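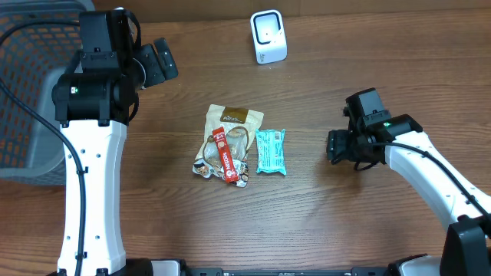
Week 2 notes: keeping a made-up world straight

Hi all, Ebere Igwe again. These are my notes from the worldbuilding session, tidied up a bit for anyone who missed it (and for those of you who were there but were busy arguing about dragons).

Where I'm coming from

I started writing a fan serial years ago, set in a port town called Flisell. I only meant to do a few chapters. Then readers began leaving comments, and one of them pointed out that my harbour master had brown eyes in chapter four and grey eyes in chapter nine. I was mortified! I went back and found the same man had also changed his surname. So most of what I'm teaching you this term comes from cleaning up my own mess.

The story bible

A story bible is just a file where you write down what you've already decided. Mine is one long document with headings for people, places, and what happened when. You can use a wiki if you like that sort of thing, but please don't spend three weeks picking colours for it. I did, and wrote no chapters at all.

For each main character I put down:
name, and what other people call them
how they talk (one or two lines of real dialogue)
what they want at the moment
who they're not speaking to

That last one gets used the most. My two sisters, Prarnis and Ajayi, spend half the serial in a feud, and I kept having them chat over breakfast as if nothing had happened.

How much to write down

Less than you'd think. I had 80 pages on the history of the Sirneo lighthouse before I'd written a scene in it, and I've used maybe a paragraph. Now I write the scene first and copy the facts across afterwards. If a detail never makes it into a chapter, I'm free to change my mind about it.

Borrowed worlds

A few of you are writing in somebody else's setting, so keep a separate list of what comes from the original and what's yours. Readers who love the source will notice if you mix them up, and some of them will be quite keen to tell you. If you're changing something on purpose, a short author's note at the top of the chapter does the trick.

For next time

Write a scene of up to 1000 words with 2 characters who disagree about something in the past. Then do a bible entry for each of them using only what's in the scene. Bring both, printed if you can manage it, as the projector in our room is still being difficult.

Reading is the same handout as last week, second half.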